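Looking After Books at Home: Shelving, Cleaning and Small Repairs

Most of the books that come in for repair at Stekdale were damaged at home, slowly, by a shelf that was too tight or a box in the wrong place. The tips on this page cover children's and young adult paperbacks, hardbacks with jackets, and the proof copies that reviewers tend to pile up. They don't cover rare or valuable books. Take those to a conservator.

Shelving

Stand books upright and fill the shelf until they support each other. You should be able to slide a finger in beside any book and pull it out without the neighbors coming along. If you have to tug at the top of the spine, take one or two books off the shelf.

To take a book out, push its neighbors back a little and grip it by the middle of the spine. Hooking a finger over the top is how headbands tear.

Large picture books do better lying flat, three to a stack at most. Put the biggest on the bottom. Tall books that won't fit upright should go flat too. Don't stand them on the front edge of the pages, as the weight of the pages will pull them out of the binding.

Leave a gap of an inch behind the books, especially on an outside wall. Check there once a season for damp or a musty smell.

Keep shelves out of direct sun. Red and purple spines fade first. If the only free wall gets sun in the afternoon, hang a net curtain or put the books you care least about at that end.

Drying a damp book

A book that has caught some rain or a spilled drink can usually be saved if you start the same day.

Blot the cover and edges with a plain white towel. Don't rub. Stand the book on its bottom edge with the covers slightly open and the pages fanned as far as they will go without forcing. Anything with upright dividers will hold it in that position. Set a fan across the room, not aimed at the book. Turn the book onto its top edge every few hours.

When the pages feel dry but still cool to the touch, close the book, put a sheet of blotting paper inside each cover, and lay it under a weight for two days. Change the blotting paper after the first night.

Glossy pages are a separate problem. Once they dry together they can't be pulled apart without losing print. Slip wax paper between every wet page while they are still wet. If there are too many to manage, wrap the book in wax paper, put it in a freezer bag and freeze it until you have time.
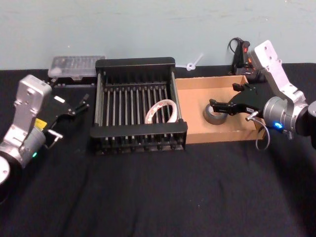
Reader comment: I did the freezer method with a picture book that went in the bath. Left it in there a month, thawed it in the fridge overnight and then did the wax paper ten pages at a time. The cover is wavy but every page opens. I would add that you should label the bag, or someone will throw it out.

Labeling is good advice. Write the title and the month on the bag before it goes in the freezer, as marker won't take on a frosty one.

Cleaning

Dust the top edge first, with the book held firmly shut. Use a soft, wide paintbrush and work from the spine outward. A vacuum with a brush head is fine for the shelf itself. Keep it off the books.

For grubby paperback covers, use a cloth that has been dampened and wrung out hard. Try a corner first. Laminated covers can take this. Matte covers with a soft, rubbery feel mark easily, and a clean white eraser used lightly is safer on those.

Pencil comes off with the same eraser. Rub in one direction, toward the edge of the page, and hold the paper flat with your other hand.

Price stickers: warm the sticker with a hair dryer on low for 20 seconds, lift one corner with a fingernail, and peel back slowly and flat against the cover. Any gum left behind will roll off with a fingertip if the cover is laminated. Don't use lighter fluid on an uncoated jacket.

Musty books: put the book in a lidded box with an open dish of baking soda beside it, not touching. Leave it for a week and check. Some take two or three rounds.

Small repairs

Loose page. Run a very thin line of PVA glue along the inner edge of the page with a toothpick. Slide it back into the gutter and line it up with the page edges around it. Put wax paper on both sides, close the book, and weight it overnight.

Loose hinge. If a hardback cover flops but the paper inside hasn't torn, dip a knitting needle in PVA and roll it down the gap between the spine and the pages. Wipe off what squeezes out, close the book and weight it.

Torn page. Use archival document repair tape, cut a little longer than the tear, and trim the extra. Ordinary clear tape turns yellow and stains the paper.

Paperback cover coming away. Glue the spine only, never the inside of the cover. Wrap it in wax paper and hold it with wide rubber bands for a day.

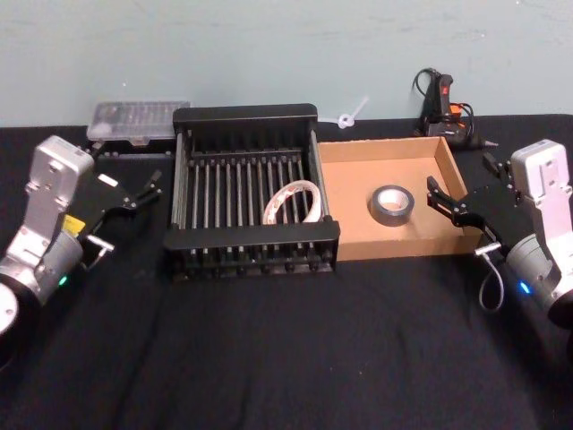 Ivo asked whether the tape sold in hardware stores is all right for the spines of books that get read to pieces, such as a school reading set. It will hold for a year or so. After that the adhesive creeps out at the edges and sticks the book to whatever is next to it. Cloth book tape costs more and lasts much longer.

To apply cloth tape, cut it the height of the spine and center it. Smooth it down the spine first, then onto the front and back boards, with the book closed the whole time.

Storing books in boxes

Use small boxes. One that holds a single row of paperbacks is plenty to lift. Line the bottom with clean paper, pack the books spine down or flat, and fill gaps with crumpled plain paper. Newsprint leaves ink on page edges.

Put the boxes on a shelf or a pallet off the floor. Lofts get too hot in summer and most garages are too damp. The bottom of a closet on an inside wall is the best place in most houses.

Signed copies should have a slip of acid-free paper over the signature. Proofs have weak glue and should always go flat.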